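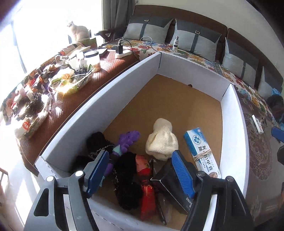
The odds-and-ends box: cream knit, black fuzzy bundles, a purple toy-like thing and a glossy red packet.

The Everything Drawer, Emptied
Thursday, August 29, 2019

I love small stuff. Big furniture is fine, but give me the contents of a hall drawer and I'm happy for a whole afternoon! When Misaki Tsuchiya and I started sorting the Prindano apartment in July, we agreed that every little thing would get a turn in an open box before anyone decided where it should live. We ended up with 48 boxes and bags, and this gallery page is my favorite of the lot.

A few notes on what's in there, in no special order.

The cream knit
I keep calling it a glove and Misaki keeps calling it a cap. Bunched up like that it could go either way, and I like the ribbed part so much that I don't mind which of us is right. It goes on the winter shelf, next to the Kingi scarves.

The medicine carton
Blue and white, with big Chinese characters down its length and a beige rubber band wound several times around the middle. I'm a huge fan of a rubber band on a carton – no tape, no torn flaps. Medicines all get their own tin in the bathroom now, and we read the date on every one before it goes in.

The black fuzzy bundles
My favorites! One has a thin braided trim in black and white, and the biggest has silvery white stitching zigzagging down its side. I could look at that stitching all day. They're going into the Skernik bag with the rest of the textiles, some 40 pieces so far.

The purple one
Bumpy all over its surface, with a bit of pale turquoise in the middle. It's the most cheerful color in the whole box and it has already been promised a spot on the windowsill.

The red packet
Glossy, pinched in the middle, with a little dark and yellow round mark on the lighter red part. Tucked in beside it is a slim black stick-like thing that we've put down on the list as "ask Mom."

The box itself
Shallow, wide and pale on the inside walls, with plain brown cardboard for a bottom. I can't say enough good things about a shallow box for sorting – you don't have to dig. Ours went straight back into use for the kitchen drawer, and the Orent shelves are next.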